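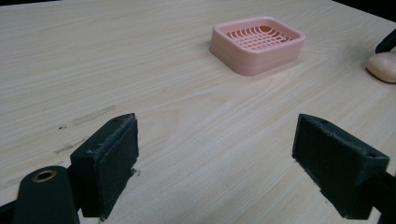

When a gripper keeps dropping the soap

By Frøydis Tveit
June
2 min read

Soap is a hard thing for a two-finger gripper. Ours at Kvam dropped the bar 8 times in 30 tries, and once it shot off the table and hit a shin. The fault was in the finger pads. Soap film had built up on them, and the edges had started to fray.

Stop the job and cut the power before you touch the fingers. Then:

1. Wipe both pads with a damp cloth. Skip the detergent, it leaves its own film.
2. Let them dry for 30 minutes.
3. Press along each edge. If the pad lifts, replace it. Change both sides together.
4. Check the screws in the fingers.
5. Wipe the table and dry it.

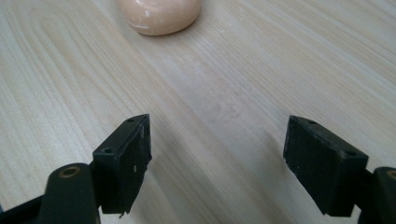

Bar of soap on the table, fingers open.

Start again at low speed and keep your hands out of the gap. If the bar still slips, don't turn up the grip force. We tried that, and the bar squirted out faster. A slower lift worked better. Pick up any dropped soap right away, before someone steps on it.

Related tips
Cleaning dried soap off wood
Replacing worn finger pads
What to do when the Jarnton arm stops mid-lift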